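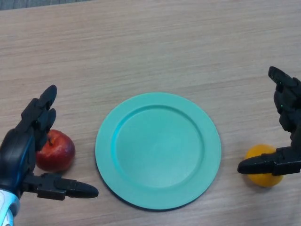 Home | Programs | Cadet Life | Forms | Contact

Ruck March Safety Check - Flulden Trail, Wednesday

I walked the route with Nives Caputo so you all get my comments along with the checkmarks. Bring questions to the supply room if my notes don't make sense!

Route surface - OK. Gravel is packed down nicely as far as the Mancuso gate. After that it gets rooty, so headlamps on until it's fully light.

Road crossing - NEEDS WORK. There's one crossing and the reflective sign is gone again. I want two road guards in vests there before the first cadet steps off, and they stay until the last one is back over.

Water points - OK. We have 3, and the jugs are labeled. Please don't fill them from the hose behind the gym (I tasted it, never again).

Rucks - FIX BEFORE STEP-OFF. I pulled 5 from the rack and two had frayed shoulder straps. Both are tagged red. If you get a red tag, swap it - don't tape it.

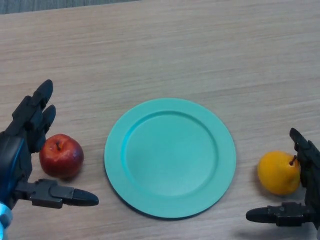
Boots and socks - your job, really, but squad leaders will look. Broken-in boots only, one spare pair of socks in a plastic bag. First years, I mean it about the broken-in part.

First aid - OK. Gergely Dobos is carrying the big kit and has a radio. Moleskin was low, so I added a roll from my own bag and I'd love it back.

Radios - OK, with a comment. Channel 3 works all the way out, but it's scratchy in the dip by the creek. Call in before you go down and again when you come up.

Sign-in sheet - NOT DONE. Last time we had cadets heading off to breakfast without signing back in, and I spent a very long morning calling dorm rooms. Sheet goes on the clipboard by 5 a.m.

Recheck on the crossing sign and the straps is still open.

Contact the cadet office | Copyright Cadet Training Office | Back to top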